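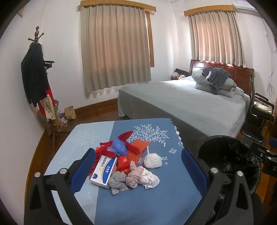 Ilona Bakos said after her first afternoon with us that she had been picking things up for most of her life and had never before been asked to do it again, slower. She has since come back for seven more afternoons, so we take it as praise.

Call for participants: hand demonstrators
Stirnari Project, Flulletham
Closing date for applications: December 9, 2024

Stirnari is looking for people to show robots how to tidy up. You hold a gripper in your hand, you pick up a small soft object, you put it somewhere else, and the recording goes towards teaching a robot arm to do the same without you. It is less glamorous than the films led us all to expect, but you do get to sit down between runs.

What you would be doing

Most of the work is clearing a table. The things on it are the kind that gather on tables anyway: plastic bags screwed into balls, knotted bits of cloth, a box of cotton pads, yarn. Soft things are a nuisance for robots. A mug is the same shape every time you meet it and a carrier bag never is, so we need a great many examples of people getting hold of one.

You will work in real rooms, with beds and coats and bins in them. Some tasks use one gripper and some use two. The two-handed ones take longer to learn, and people who play the piano are no better at them, whatever they tell us beforehand.

Each demonstration is a single attempt from start to finish. If you drop something, pick it up and carry on. We keep a fair number of the fumbles, as a robot that has only ever seen perfect grabs has no idea what to do after a bad one. Please don't drop things on purpose to be helpful. Irén Tóth checks the recordings and she can tell.
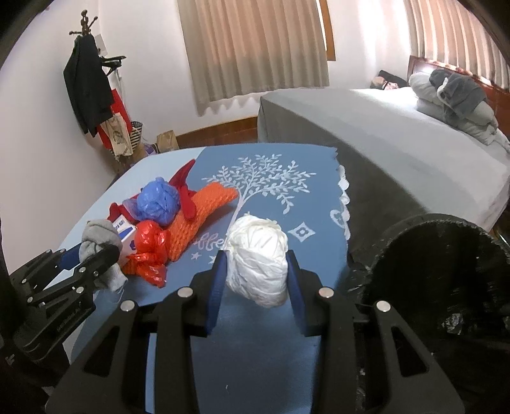 Fuad Ayele wrote in after our last call to ask whether a person with no technical background would be any use, or whether the advert was just being polite. He would be of use, and so would you. We can teach the gripper in a morning. What we can't teach is the patience to close it on a bag for the ninetieth time as if it were the first.

A full set is 96 demonstrations, spread over 8 sessions. We want 1,000 usable ones from each room before we move on to the next, which tells you how many people we need and how well we come to know the rooms.

You should

be 18 or over
be able to stand at a table and hold a tool in one hand, or one in each, for ten minutes at a stretch
be happy to be told "a bit slower, please" by someone younger than you
not mind that your hands, and now and then your voice, may end up in a recording

Left-handers are very welcome. We have nearly run out of them.

There is also remote work for a few people from April, driving a robot arm from a desk with a pair of controllers. Experience of video games helps for the first hour and then has to be unlearned. Say on your form if you would like to be considered, but you will need to finish a full set by hand first.

Pay and practical matters

We pay £50 a session, by bank transfer at the end of the month, plus bus fares within Flulletham. A session is three hours including breaks. Tea is provided. Biscuits depend on who did the shopping.

Wear sleeves that stay up. Leave rings and bracelets at home, or bring a pocket with a zip. Phones go on the shelf by the door during recording, and yes, that includes the one you use as a watch.

You can stop at any point and be paid for the session you are in. If you change your mind later, tell us within a month and we will delete your recordings.

How to apply

Fill in the short form on this page and give us two or three lines on why you'd like to do it. "I need the money" is a perfectly good answer and saves everyone time. Nokuthula Kekana reads all the forms and will reply whether it is a yes or a no. Questions about access, parking or allergies should go to Mariann Rácz on the same form, under Other.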